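The Slow Joy of Writing by Hand

I gave up my notes app in September, mostly out of spite. It had eaten a grocery list, then a birthday list, then a very good idea I'd had at 6 in the morning. So I dug out a notebook and a box of pencils and figured I'd last a week.

I'm still going! I've filled 437 pages, and my handwriting has gone from awful to merely bad. My old neighbor in Sellusthorpe, Norbert Vávra, wrote letters every night at his kitchen table, and I used to think he was showing off (he was, a little). Now I get it. You slow down, you cross things out, you end up somewhere you didn't plan to go.
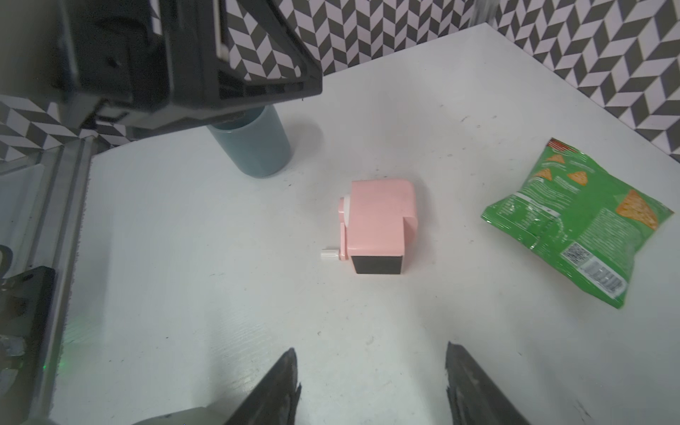
So how long do you need to write each day before it sticks? I'd say 20 minutes, with the phone in another room, and keep at it for a month before you decide how you feel.

Paper matters more than I expected. I started on a cheap pad that tore if I looked at it wrong, then moved to an Ondberg notebook, which lies flat and doesn't mind an eraser. As for pencils, I like them soft and a bit blunt, and my sister likes hers like needles, so we don't share. She's on her third notebook and writes only about her tomatoes. I've read it, and the chapter on blight is pretty gripping.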